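Suture practice pad

A suture practice pad (also skin pad, tissue pad, or just "the pad" if you own one) is a slab of soft, skin-like material made for learning to close wounds. I've been keeping this entry up since I bought my first one, so forgive me if it wanders into my own opinions now and then! The basic idea is simple: the pad has a slit in it, you bring the two sides together with needle and thread, and you tie it off.

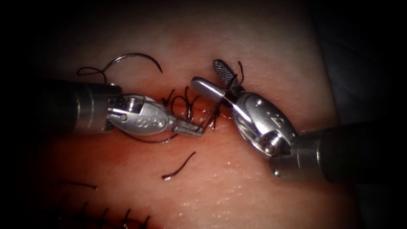
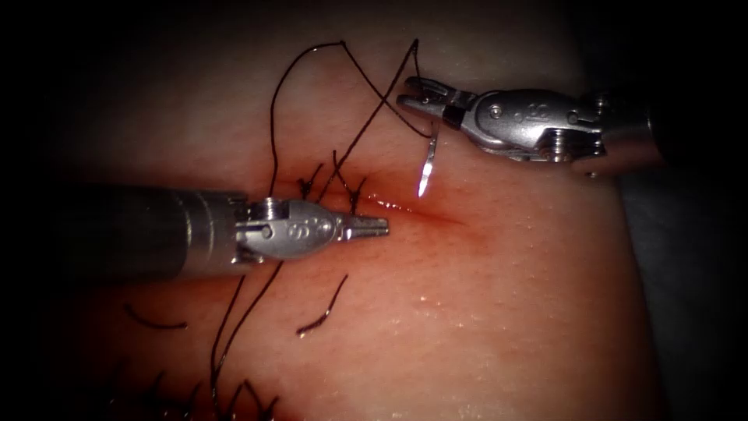
Pad with a reddened incision and dark suture thread, in both views.

One reader, Grotidik, wrote in to say that the old version of this entry made too much of the pad and too little of the thread, and that a cheap slab with decent thread beats a fancy slab with the stiff stuff every time. I've come around to that, mostly, so the thread section is longer now.

Construction

Most pads are silicone, though you'll also find foam and gelatin mixes (the gelatin ones go off, please don't leave one in a drawer until October like I did). The better ones come in layers, a thin firm skin on top and a softer fatty layer underneath, sometimes with a muscle layer at the bottom. A mesh between the layers stops the needle from tearing straight through when you pull. My Cavness pad has the mesh and my old Puvutus didn't, and you feel the difference on the very first stitch.

Some pads come with the wounds already cut and some come blank. I like blank ones, but you do need a sharp blade and a bit of nerve.

Needle and thread

The usual needle is curved, and it wants to travel along its own curve. Beginners push it straight (I certainly did) and it either bends or comes out somewhere silly. Go in square to the surface, turn the wrist, and let it come up on the other side at the same distance from the edge.

For thread, 3-0 nylon or silk is what most kits include. Nylon slides nicely but remembers how it was wound, so it springs about while you're tying. Silk lies down and behaves, and black silk is so much easier to see on a pink pad. Leave yourself enough tail to grab, but not so much that you spend all evening hauling it through!

The knot

The instrument tie is the one to learn first. Wrap the long end around the closed jaws of the needle driver, open them, take the short tail and pull it through so the throw lies flat. With slippery thread I wrap 2 times on the first throw so it holds, then once for each of the rest, switching direction every time. I finish at 4 throws with nylon. Going the same direction twice gives you a granny knot, and a granny knot slips.

The edges should just meet. If they pucker or turn under, the stitch is too tight or the bites are uneven, and I'm afraid the cure is to snip it and do it over.

Care and lifespan

Wash the pad with mild soap, pat it dry and dust it with a little cornstarch if it gets tacky. Don't store it against printed paper, the ink goes right in and stays there (mine still says part of a pizza menu). The Malinowski pad is sold as good for 3000 stitches. I stopped keeping score long before that, but the middle slit on mine got ragged after 80 stitches or so in the same spot, and now I spread them out along the whole length.

Last updated Aug 1, 2019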